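The case against choosing a gripper by its spec sheet

2019-03-11

Most gripper comparisons I read are organized around closing force, stroke and price. Those numbers are easy to obtain and they settle very little. For soft goods in ordinary rooms, I would put the view from the wrist first and the fingers second. Force comes well down the list.

Our group at Prinuvura spent the winter on two hand-held units, the Drustus and the Petek. Both are carried by a person, both record from the body of the tool, and both feed the same training pipeline. Sabina Begum ran the sessions and kept the log, which closed at 261 usable grasps on cloth. On paper the Petek should have won. It closes harder and its trigger has less play. In the log it lost, and the reason was visible in its recordings: at the moment of closure the fingertips covered the fold being picked. A policy trained on that data has to guess at the part that matters.

The Drustus has weaker fingers and a longer view past them. Its operators could pinch a shirt by the collar or a towel by one corner and the contact point stayed in the recording until the fabric moved. Its faults are real. The handle is tiring after 21 minutes, and the finger pads pick up lint and have to be wiped. I can live with both. Neither one damages the data.

The usual objection is that a wrist view can be fixed in software, or with an extra camera on a stand. We tried the stand at Brunbridge in October. It worked on a bench. In a furnished room the operator's shoulder was in the way on most picks, and each change of position meant another calibration. An added viewpoint that has to be nursed is a cost, and it should be entered in the table as one.

A second objection is that bench tests are repeatable and rooms are not. I agree, and I still think the bench is overrated for this purpose. A square of felt on a black mat has one layer, one color and no neighbors. Laundry comes in piles. White items lie against white items, edges disappear, and strong window light flattens whatever contrast was left. If a gripper is going to be used among folded clothes, the comparison should take place among folded clothes — with the bench kept for checking trigger wear.

So my proposed order of work is short. Record the same 3 garments with each tool, by the same operator, in a room with a window. Watch the recordings before looking at any success rate. If the contact point is hidden in the last moment before closure, stop there and change the finger shape or the camera angle. Only then measure force, and measure it at the tip.

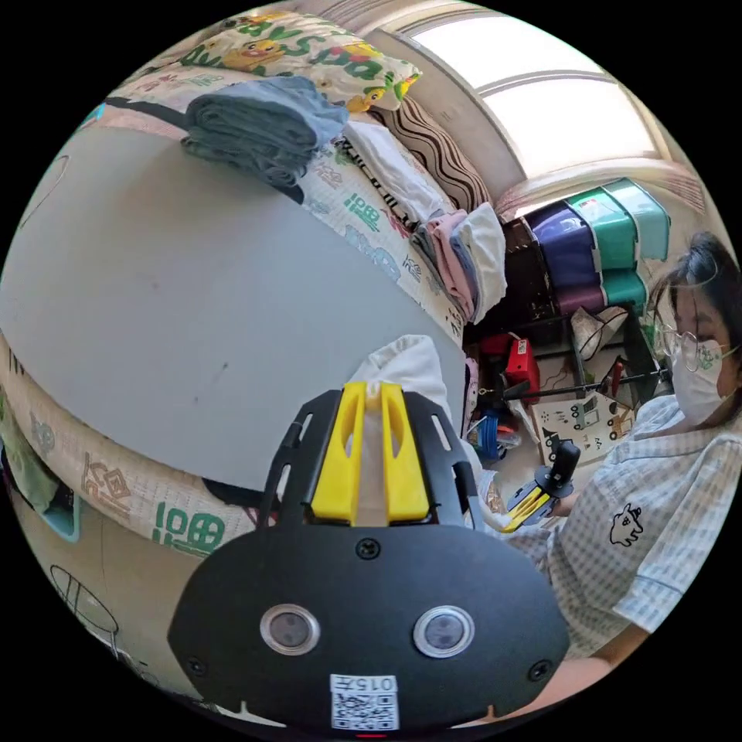 Tip force is also where the published figures are least useful, as most are taken near the base of the finger, where the linkage is stiffest. On thin cotton the difference matters less than pad friction does. I would like to see vendors report both, on a named fabric, with the pad worn in.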